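Part-time furniture repair assistant, Folatetti workshop
Posted 7 October 2025

Folatetti repairs small wooden furniture for private customers: desktop cabinets, sewing boxes, jewelry chests and the like. We are looking for one person to join the bench team, working mornings. The workshop is on the ground floor of the Lenau building.

Much of the work is on pieces like the little two-drawer cabinet below. Chipped edges and makeshift handles are everyday jobs for us.

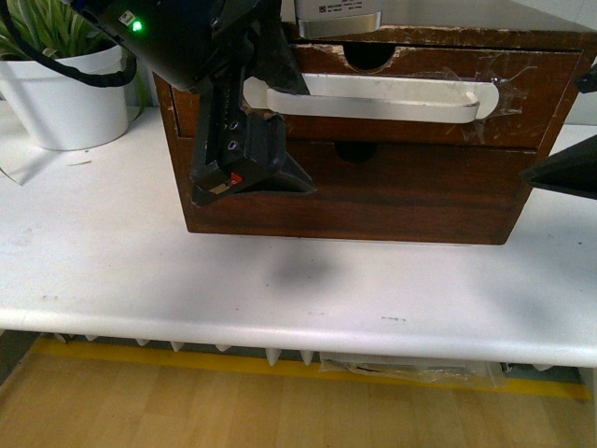
Two-drawer cabinet with a taped-on handle and wear along the top edge.

What you will do
Check in pieces and write up their condition
Remove tape, old glue and unsuitable hardware
Clean and wax drawer sides so they slide properly
Fill chips and match the finish
Fit knobs and handles
Pack finished work for pickup

What we ask for
You should be comfortable with hand tools and able to measure carefully. A woodworking course is welcome but not required. You need to know a box joint from a dovetail, or be willing to learn in your first week. Box-jointed corners like the one on the drawer below come up a lot, and a loose one has to be reglued square – otherwise the drawer will bind. 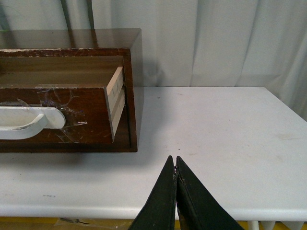 Do I need to bring my own tools?
All hand tools, aprons and gloves are supplied, and you can leave your own set in a locker if you prefer to use it.

Pay and terms
The trial period is 90 days, paid at the full rate. After that there is a yearly training allowance of $2000, which can go toward finishing or veneer courses. Parking at the Kavberg lot is free for staff.

How to apply
Send a short letter and two or three photos of something you have repaired or made to Fatima Mathebula at the front office. Questions about the bench work go to Daithí Ó Súilleabháin, who runs the repair side. Applicants we invite will spend 2 hours at the bench with him, paid at $100.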